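# New walking route opens through the old tannery quarter 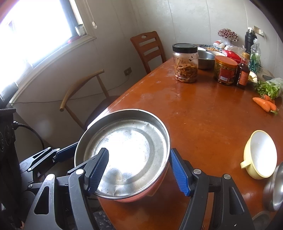 *A steel bowl and a cream cup at a worn wooden table.*

**11 Oct 2025**

Trosesell, a small publisher of neighbourhood walking guides, has released a new self-guided route through Luvometti, the old tannery quarter on the east bank of the river. The route is free to follow and comes as a folded paper map, with a longer printed guide for visitors who want the history of each street.

The walk starts at the tram stop on Brundier Street and finishes at the lock gates below the former hide market. It takes roughly 2 hours at an easy pace, not counting stops. Most of it is on flat ground, although the lanes behind the market are cobbled and can be slippery after rain.

Luvometti was a working district until the last of the tanneries shut. For years most visitors crossed it only to reach the river ferry, and older guidebooks gave it a line or two under the cathedral district. Since then the drying lofts have been turned into flats and studios, and small cafés have moved into the ground floors along the canal. Rents have gone up and a few long-running shops have left. The printed guide covers this side of the story as well, with a chapter on what the quarter sold and made before the studios came.

The route has been drawn to keep walkers off the ring road and away from the narrowest residential courts, where people living on the ground floor have asked for less foot traffic. Where a court is worth seeing, the map marks a spot at the entrance with a clear view in. Walkers are asked not to go past the gates, even when they are open.

## What is on the route

From Brundier Street the walk follows the canal south past the dye house, a long brick building with its name still painted on the river side. It then turns inland through Saddlers' Passage, a covered lane that was once lined with harness makers. One leather repair shop still trades there, on weekday afternoons only.

Beyond the passage is Onuoha, a bakery and lunch room that has been on the same corner since before the tanneries closed. It serves soup, flatbread and baked plums at shared tables, and it doesn't take bookings. The map suggests it as the halfway stop. Toilets there are for customers, and the nearest public ones are beside the tram stop at the start of the walk.

The second half climbs gently to the chapel of the leatherworkers' guild. The chapel is plain outside and is often locked, but the porch is open through the day and has a carved panel showing the stages of preparing a hide. From the chapel the route drops back to the water by a wide set of steps. A step-free alternative goes by way of the school lane and rejoins the main route at the footbridge. It adds a few minutes.

The last stretch runs along the quay to the hide market, which now has a second-hand book market under its iron roof in the warmer months. In winter the hall is used for storage and can be seen only from the street.

## The printed guide

The guide runs to 40 pages and fits in a coat pocket. It includes a street-by-street history, a glossary of the trade names found on old walls and doorways, and notes on colour, brick and roof shapes for readers who like to know what they are looking at. Old street names are given beside the current ones, as several were changed when the canal was narrowed and don't match the older signs.

There is also a short section on manners. It asks walkers to keep their voices down in the courts in the evening, to leave doorways clear and to check with shopkeepers before taking photographs inside.

Opening hours were checked while the guide was being prepared, but small businesses in the quarter change theirs often. Corrections can be sent to the publisher using the card inside the back cover and will be included when the guide is reprinted.

## Getting a copy

The folded map can be picked up free of charge at the ferry terminal, the Luvometti branch library and the counter at Onuoha. The printed guide is sold at the same places and at bookshops in the centre of town. Both are in English for now. A French edition is planned for January.

Group leaders are welcome to use the route but are asked to keep groups small, especially in Saddlers' Passage, where there is little room to pass. Schools can ask for a set of maps by writing to the publisher in advance.

## About Trosesell

Trosesell publishes walking maps and pocket guides to city neighbourhoods that get little space in general travel books. Its titles are researched on foot and carry no paid listings. Businesses named in its guides are not charged and do not see the text before it is printed.

**Media requests:** Review copies of the guide and print-quality files of the map are available from the Trosesell press desk.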